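打印本页 | 用电子邮件转发

主题：Re: Re: 合租厨房织物外包洗涤，Cisard 那份合同到底续不续
发件人：Godelieve Leemans
收件人：共用厨房邮件组

各位，

趁面团还在醒，赶紧回一下。Dirk 的信我昨晚十一点多看到的，没力气回，今早又看了一遍。我把他的信贴在下面，一段一段回，没贴到的就是我没意见。错别字请包涵，左手在打字，右手有面粉。

Dirk Van Dijk 写道：
> 大家好，
> 
> Cisard 的洗涤合同八月到期，要续的话得提前一个月书面通知，也就是说没多少时间了。我把去年的账翻了一遍，去年一年我们付给他们的洗涤费里，光围裙和擦碗布就送了 391 件。这还不算桌布，桌布走的是另外一张单子。
> 
> 我的看法：
> 
> 一、件数虽然不少，但很多件根本不用外面洗。擦碗布完全可以自己洗，楼下那台机器一次装得下一整袋。
> 
> 二、他们换了系统之后，账单上只写"厨房织物"，不分品种，我根本没法核对。打电话问，说要去客户门户里查。门户进去要密码，密码发到旧邮箱，旧邮箱没人管。
> 
> 三、Van Damme 那边报过一个价，比 Cisard 便宜，但是要我们签三年。
> 
> 四、也可以什么都不签，所有人自己带回家洗。我知道有人会反对。
> 
> 请大家各自说说意见，最好写清楚你一周用多少布。不写的我就当你都行。
> 
> Dirk

好，一条一条来。

先说第一条。自己洗，原则上同意。但 Dirk 你不做油炸。你们做果酱的，布上是糖，热水一冲就没了。我们这边是黄油、猪油、蛋液，还有炸东西的油，家用的程序洗出来摸着干净，叠起来放两天就有哈喇味。我前年试过一整个冬天自己洗，最后扔了半柜子。不是洗衣粉的问题，三种都换过。是温度。楼下那台写着九十度，我拿探针放进去量过，到不了。差得还挺多。当时跟房东说过，房东说会叫人来看，后来没下文。

还有油布自燃这个事。去年有人（不点名）把刚烘完的一袋擦油的布直接扎紧口袋塞进柜子，我早上来摸了一下，袋子中间是烫的。这个真不是吓唬人。油没洗干净，又高温烘，又趁热堆着，会自己烧起来。所以如果改成自己洗，有几件事必须写进规矩里，我后面列。

第二条。账单这个我完全同意，写"厨房织物"等于没写。不过门户其实进得去，我有密码，一直都有，去年春天群发过，可能埋在关于冰柜那一长串邮件里了。我再单独发给 Dirk，不在这里贴。进去以后有按品种的明细，藏得很深，要先点"服务"，再点"历史"，再选月份，一个月一个月地导出，没有全年的按钮。我导过四个月，手都点酸了。大致情况是：围裙其实不多，大头是擦碗布，还有一堆不知道是谁的厨师裤。谁送了厨师裤？合同里没有厨师裤，是按"特殊件"另收的，一条的价钱能洗好几块布。请自首。

第三条，Van Damme。便宜是便宜，我看了那份报价单第二页，小字。每周最低取件量我们淡季绝对到不了，到不了照收。一月二月这边就剩我和做面包的两家，哪来那么多布。再说三年，谁知道三年以后这厨房还在不在，租约本身都没那么长。除非他们肯把最低量改成按季度算，不然我投反对。Dirk 你要是再跟他们谈，就谈这一点，别的都次要。

顺便说一句，Drudis 也做这个，我原来在另一家厨房的时候用过。取件准时，洗得一般，缩水。棉的围裙送去三次短一截，系带对不上。可能现在换设备了，不知道。有谁最近用过的请说一声。

第四条，各自带回家洗。不行。不是我懒。检查的人来的时候会问工作服和布在哪儿洗、怎么分开、有没有记录，你说"家里，跟孩子的袜子一起"，看他怎么写。去年那次我正好在，问得很细，连脏布桶有没有盖都看了。我们的桶当时没盖，后来补的。

然后是布本身的事。Dirk 没提，但我觉得比合同还要紧。我们现在什么料子的都有，薄的厚的、白的花的、还有人从家里拿来的旧毛巾。混在一起送洗，薄的洗烂，厚的洗不透。我的建议是统一买一批，深色的，厚棉布，条纹或者不条纹无所谓。深色的缺点是看不出脏，优点也是看不出旧。白的送三个月就灰了，然后大家嫌难看就不用，堆着，再买新的，循环。

深蓝底细白条的那种我个人是喜欢的，厚，吸水慢一点，但是耐洗，烫一下挺括。买来第一遍一定要单独洗，头两遍会掉色，别跟白布一起。加不加醋随便，我觉得没用，我妈觉得有用。
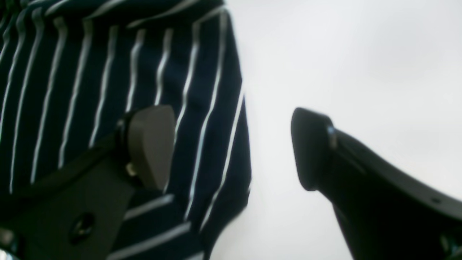
自己洗的规矩（草稿，欢迎改）

假设我们最后决定一部分外洗、一部分自己洗，下面这些得贴在洗衣机旁边。我先写个大概，谁字好看谁抄。

1. 分桶。油的一桶，不油的一桶，生肉台用过的单独一桶。不要问"稍微有点油算不算油的"，算。

2. 湿布不过夜。用完先拧干，搭在杆子上，别团成一团扔桶里。夏天团一晚上就长黑点，那个黑点洗不掉的，漂白也只是变浅，布也脆了。

3. 洗之前把围裙口袋掏一遍。笔、标签纸、温度计电池、硬币。标签纸最可恨，洗完一机器的白渣子，全粘在深色布上，我摘过一下午。

4. 系带打个松结再放进去，不然跟别人的缠在一起，绞成麻花，拿出来要拆半天。已经拉断过两条了。

5. 洗衣粉按袋子上的量，不要多倒。多倒漂不干净，布发硬，不吸水，然后大家以为是布不好。不要放柔顺剂！！放了柔顺剂的布擦杯子越擦越糊，油也更难洗掉。我知道味道好闻。不要放。

6. 油的那桶用最高温，先用水槽里的热水加碱泡半小时。戴手套。碱放在上层架子，罐子上写了字的那个，不是旁边那个，旁边那个是小苏打，没那么大劲。

7. 烘干不要烘到底。烘到八成，拿出来抖开，搭着晾。烘完一定散热，摊开，凉透了再叠。绝对不许趁热装袋、趁热塞柜子。见上面。

8. 叠法随便，但是放的时候新洗的放下面，从上面拿。不然永远就那几块在用，下面那些放成古董。

9. 破洞的、起毛掉线的，拿出来，剪一个角做记号，放到"擦地"那一箱。别又混回去。线头掉进面团里客人是会写信的，我收到过，不想再收到。

10. 谁洗的在本子上签个名，写哪一桶、多少度。检查要看。不用写感想。

规矩就这些，有漏的补。

钱的事

我粗算了一下，可能算错，Dirk 你帮我过一遍。如果围裙和油的布继续给 Cisard，不油的自己洗，外洗的量能砍掉一多半。自己洗的水电和洗衣粉从公共账里出，不要按人头分摊，按人头分摊上次吵了一个月，为了一点点钱。

买新布的预算，我提 600 欧，一次性，从押金退回来的那笔里出。那笔钱现在就躺着。供货的我问过 Oltix 的代理，他说量小也可以给批发价，前提是一次下单、一个颜色，不能这个要红的那个要绿的。所以颜色要投票，投完不许反悔。他还说洗过不退，这个正常。样品我厨房里有，想摸的自己来摸，在烤箱对面的架子上，看完放回去。

要不要绣名字？我倾向不绣。绣了就变成"我的"和"你的"，洗完还得分，分不清又来问我。统一的，公用的，谁拿谁用。真想要自己专用的，自己买，自己洗，不进公共桶。这条可能有人不高兴，那就来信说。

尺寸有两种，带胸的和半身的。做甜点的好像都爱用半身的，我不行，我一身都是。要几条带胸几条半身，各家报给我。不要报"都行"。

通知和时间

Cisard 的通知信必须书面，邮件不算，我查过合同第 11 条，要挂号信或者当面交给送货的司机签收。当面交最省事，司机一般早上七点到七点半之间来，按门铃，等两分钟没人就走了。谁早班谁交。信我来起草，Dirk 签字，合同上是他的名字。

内容我想这么写：不续原来那份，愿意谈一份新的，按品种计价，账单分列，取消特殊件那个附加费，最低量按季度。他们要是不答应，至少我们没有被自动续上。自动续一次就是整整一年，大家记得前年吧。

另外他们还欠我们东西。有一袋桌布送出去没回来，春天的事，打过三次电话，每次都说在找。客服换了人，新来的不知道有这回事。信里也要提，最好附上取件单，取件单应该在绿色文件夹里，如果没人把绿色文件夹又拿去垫桌腿的话。

还有脏布袋。他们的布袋是收押金的，我们手上多了几只，少了几只，反正数对不上，司机每次写的也看不清。请各家翻一下自己柜子底下，有印着 Cisard 字样的袋子全部拿出来，放在后门口。装土豆的也请倒出来。

需要大家回的

一周用多少布、多少围裙，油的不油的分开写。
同不同意一部分自己洗。
颜色。
带胸还是半身。
厨师裤是谁的。

回到组里，不要单独回给我，单独回我又要转一遍。这几天白天我基本不看手机，急事下午三点以后打电话，三点以前在烤箱跟前，听不见。

哦还有，楼下机器那个温度，我想再催一次房东。有谁认识会修的，便宜的，也行，修理费我觉得可以从租金里抵，合同里好像有这么一句，Dirk 你看看。滤网我昨天清了，里面有一只袜子和半支记号笔。袜子灰的，挂在水管上，自己拿。

面好了，先这样。信的草稿今晚发，发不出来就明早。

Godelieve

> 补一句，上封信忘了说：门户的旧邮箱我想直接注销，有没有人还在用？没人吭声我就关了。
> Dirk

这个先别关！！密码重置的邮件还是发到那里的，等我把 Cisard 那边的联系地址改掉再关。我改完会在组里说一声。

G.

打印本页 | 用电子邮件转发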